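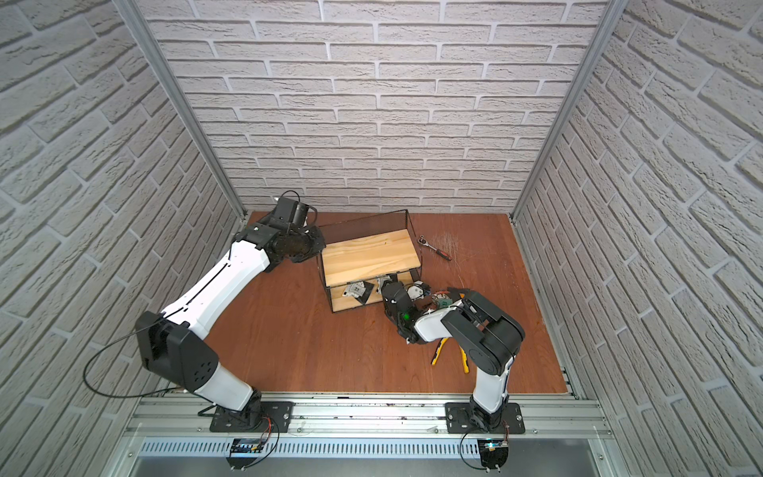 Call for Participants – Household Storage Study

The Pelten Institute invites adults to take part in a study of how small items are sorted and placed on open storage racks. No experience is required. Each participant attends three sessions at our Kurklow building, Room 1046. Sessions begin at 9 a.m. on Mondays, and travel costs are reimbursed.

Applicants must be able to stand for the length of a session and read instructions in English.

To apply, write to Antonina Didenko, Study Office, before the end of January.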